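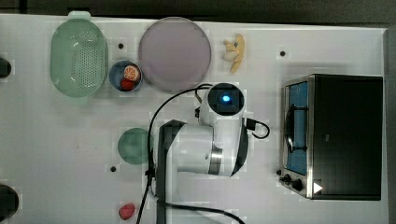 **Stencombe Adult Learning: Setting Up a Play Kitchen**
Handout 6, for the session on 14th May

Most play kitchens are laid out by adults who have recently been in a shop. Everything is on show, everything matches, and the whole lot is on the floor by snack time. Today we look at how to put out less.

### Start with containers

Plates, bowls and baskets do more work than the food. A colander basket is a good buy: it drains, carries, gets worn as a hat and rinses clean under the tap. A small bowl with two bits of fruit in it invites a child to add a third. A bowl with 20 in it invites a child to tip it over.

### Then the food

Bananas go first. They are also telephones, so keep a spare. Cut fruit, such as a slice of orange, gives you something to talk about (where's the rest of it?). Leave the plate empty. Somebody will want to fill it, and it had better not be you.

### Colour

Plain table, plain colours. A white top shows up a blue bowl or a green basket nicely, along with every fingerprint since February.

### Storage

The Wekine list in your pack runs to some 300 pieces. The room at Figueroa Road manages on 38, and loses fewer. Keep out what fits on one table and box the rest.

### Before next time

- Lay out a table at home or at work using 6 items, food included.
- Watch it being used for ten minutes. Don't help.
- Note what was moved first, and where it went.
- Bring your notes. Bring back the Nasex tray as well, if you have it.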